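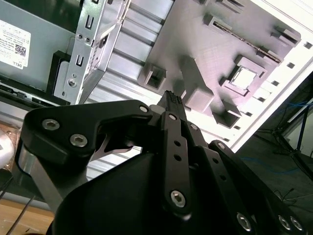
Old Dell tower, PSU swap and a second drive – what fits?

Posted February 7, 2020 by skimthorpe_dave

Bit of a rush this as I need it going again by the weekend. Got a secondhand Dell desktop off a work clearout in September, been fine for spreadsheets and the odd film. Now it switches itself off. No warning, no blue screen, just dead, then it'll come back on if I leave it a bit. Happened 6 times this week.

Side panel off, had a poke about. No burning smell. Fans all seem to spin. Plenty of fluff in the front vent which I've hoovered (yes I know, somebody told me after).

So I'm thinking power supply. Things I want to know:

Can I put any old ATX one in or does it have to be a Dell one? Mate at work says the plugs are different, bloke in the shop says they're all the same.

Also while I'm in there I want to add a second hard drive. There's a metal bracket thing for the drives next to the power supply and I can't work out if it lifts out or if it's riveted in. Don't want to bend it. Screws on it but not sure which ones are holding it and which are just holding somthing to it.

Budget is not a lot. Would rather not buy a whole new machine. Thanks in advance.

holst_bench
Member, 1,647 posts

Don't buy anything yet. Shutting off then coming back after a rest is heat as often as it's the supply. Check the processor cooler first – on these office machines the fins clog solid under the fan where you can't see it. Fan spinning means nothing if no air gets through. Take the shroud off, paintbrush, tin of air, hold the fan still with a finger while you do it. New paste if you take the heatsink right off, don't reuse the old stuff.

If it still cuts out with a clean cooler then yes, suspect the supply.

Whether a normal one fits depends on the model and you haven't said which. Some Dell towers take standard ATX, a lot of the later ones don't. Look at the main plug on the board. Full size 24 pin, you're probably alright. Short plug, you need the Dell part or an adaptor lead, and I'd go for the Dell part. Measure the case of the supply as well, height and depth, some are an odd shape and the screw holes won't line up at the back. The label on the side of yours will have a part number on it, search that and you'll find used pulls for not much. Match the wattage or go a bit higher.

Leave it unplugged from the wall. Hold the power button in for a few seconds after you've pulled the lead. Do NOT open the supply itself, whatever you see on videos.

Drive bracket – can't tell you without the model. Usually there's a screw or two and then it slides or hinges. Take the screws out, keep them in a cup, then try sliding it towards the front before you pull up. If it won't go, stop and look for a tab or a blue plastic latch. Watch the edges, that pressed metal will have your knuckles.

wandov
Member, 11 posts

had same thing, was the power supply. new one and it was fine. got mine from Fleritora, came in 2 days. fitted straight in but mine might of been an older one than yours

dont forget the second drive needs its own sata data cable AND a power plug, I forgot and had to order again. check you've got a spare socket on the board

skimthorpe_dave
Original poster

Cheers both. Service tag sticker has rubbed off on mine but I'll get the part number off the supply like you said. Didn't know about the short plug thing, will look tonight.

Holst – cooler is next then. The shroud looks like it clips, is there a knack or do I just squeeze and hope?

holst_bench
Member

Depends on the shroud. Some have two clips you press in, some are screwed down with the heatsink, long screws at the corners. If it's the screwed sort undo them bit by bit, going corner to corner. Run the machine for ten minutes first then shut down and unplug, warm paste lets go a lot easier. Twist gently, don't yank. And take a photo of where the fan lead goes before you pull it off.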